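Início > Saúde Comunitária > Apontamentos > Aula 2

Tempo de leitura: 2 minutos

Aula 2. Visita domiciliária e gestão da medicação

O programa Livell acompanha pessoas em casa, em articulação com o centro de saúde de Tosdale. A área de referência tem 3520 utentes inscritos, dos quais 300 recebem visita regular.

Primeira visita
O agente comunitário apresenta-se, explica o programa e pede consentimento por escrito. Regista quem vive na casa, quem cozinha, quem compra os medicamentos e a língua preferida. A avaliação clínica fica para o enfermeiro.

Revisão da medicação
Pedir à pessoa que mostre tudo o que toma, incluindo chás, pomadas e gotas. Comparar com a receita em vigor. Anotar nome, dose, horário e prazo de validade. O agente não altera doses. As discrepâncias seguem para o enfermeiro no próprio dia, na ficha Tang.

Gotas
São frequentes os erros na contagem e a troca de frascos parecidos. Confirmar o rótulo antes de cada toma e escrever a data de abertura. 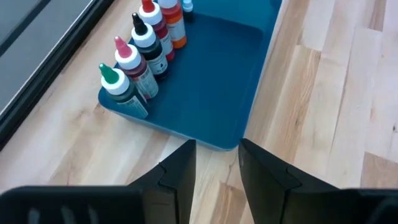 Fig. 1. Frascos conta-gotas num tabuleiro azul.

Para a próxima aula: ler o caso Nakivano e preencher a ficha de visita. Entrega até dezembro.

Comentários (2)

rita_enf: A ficha Tang é a versão antiga ou a nova?

mcosta: Faltou a parte dos cuidadores informais, vai sair no teste?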